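### 3.2 Where the table stands and who eats at it

The survey in Section 3.1 asked households what rooms they had. It did not ask how those rooms were used, and the two answers are often different. In the Wakutard district most apartments built in the last generation are sold with a dining area marked on the plan, usually between the kitchen and the balcony. Of the 1,762 households that returned the long form, most reported owning a dining table. Far fewer said they had eaten dinner at it on the day before the form was filled in.

To look at this gap we visited 27 households and asked each adult to keep a meal diary for 2 weeks in November. The diary had one line for each meal: the time, the place, the people present, and what else was going on in the room. We did not ask what was eaten. An earlier version of the diary did ask, and people wrote so much about the food that they left the other columns blank.

Three uses of the table came up again and again. The first was the shared evening meal, which was most common in homes with a child in elementary school. The second was homework and paperwork, which often started before dinner and picked up again after the dishes were cleared. The third we coded as "holding." A table used for holding has things set down on it that are on their way to somewhere else, such as mail, keys, fruit, or folded clothes. Holding was the hardest use to record, as most people did not think of it as a use at all and wrote "nothing" in the last column.

The position of the table made a difference. Tables pushed against a wall were used for holding more than tables that could be reached from all sides. Tables near the kitchen door were used for more meals, but for shorter ones. In the Tisa buildings, where the dining area is a long strip and the table has to stand with one end to the window, people sat at the end closest to the kitchen and left the far end for papers. A bowl was the item most often left out between meals (Figure 4).

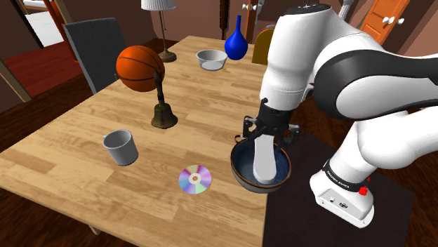
**Figure 4.** A bowl near the edge of a light wooden dining table.

Guilan Jin, commenting on a draft of this section, objected to treating holding as a sign that the table had lost its purpose. "My mother's table was covered from morning to night," she wrote, "and we all ate at it every evening. Clearing it was how you knew dinner was coming. If you count the mail as one use and the meal as another, you miss that one leads into the other."

We think this objection is fair, and we went back to the diaries with it in mind. In the homes with regular shared meals, the table was often cleared by the same person at close to the same time each day, and several diaries mention the clearing without being asked to. One entry reads, in full, "6:20, moved everything to the piano." In the homes where shared meals were rare, things stayed where they had been put and people ate at one corner, on the sofa, or standing in the kitchen. We therefore split the code in two. "Cleared holding" means that the surface was emptied at least once a day for a meal. "Standing holding" means that it was not. The split was made after the diaries had been collected, so it should be read as a description of this group and not as a test of anything.

Coding was done by two of us working apart. We disagreed on 20 entries, nearly all of them cases where part of the table had been cleared. These were settled by going back to the household and asking. Two families could not remember, and their entries were left out of Table 5.

Work hours explain some of what we saw. In the buildings closest to the Jornent plant, where many adults work rotating shifts, a full table at dinner was possible only in some weeks. These families did not give up shared meals, but moved them. Breakfast after a night shift was often the longest meal in the diary, and the one with the most people present. A survey that asks only about dinner would put these homes in the same group as those where people mostly eat alone. The form used in Section 3.1 does exactly this, and we return to the problem in Section 5.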